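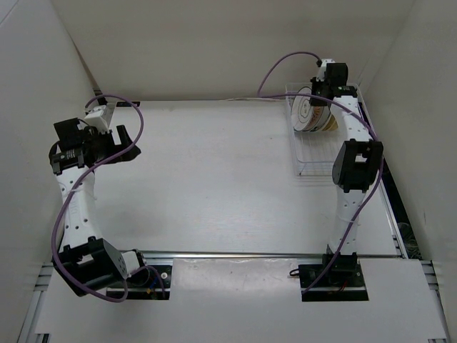
Figure 2. Enclosure with a flat white tabletop and white walls on three sides.

3.2 Household drying habits and reported water use

Participants were recruited through the Plendanska tenants' newsletter and by notices left at two grocery stores in Flusedlow. We enrolled 34 households in November. Each kept a paper diary for 14 days, noting when dishes were washed, whether they were rinsed under a running tap, and how they were dried. Homes with a dishwasher were included if at least one load a day was washed by hand. Entries were made by whichever adult did the washing.

Diaries were coded with the scheme from Thakur, the earlier pilot, with one change. The pilot treated "left to dry" as a single category. We split it into drying on a rack and drying on a towel or counter, as the two groups gave different answers about rinsing. Households that used a rack reported rinsing more often, and they tended to rinse each item separately under the tap. Households that used a towel often rinsed in a second basin or skipped the rinse.
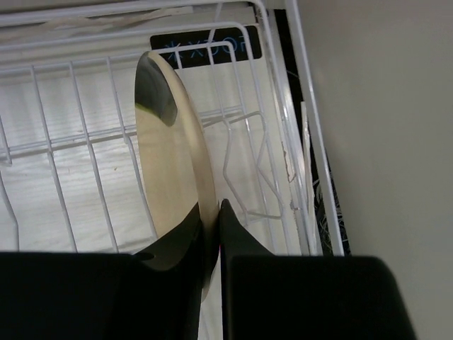
Plates made up the largest share of the items recorded, followed by mugs and then flatware. Large pots were entered irregularly — several participants told us they did not think of a pot left to soak as part of a wash — and we left them out of the totals. Meter readings were taken at the start and end of the diary period. They cover all indoor use, so they cannot be tied to dishwashing alone, and we report them only as a check on the diaries.

Two households stopped before the end of the period and their entries were dropped. A third wrote up several evenings from memory. We kept that diary but marked the entries, and the coding was repeated without them. The order of the categories did not change.

Kitchen size was taken from the Plirel housing register where a record existed and from the participant where it did not. Counter length was not recorded in either source.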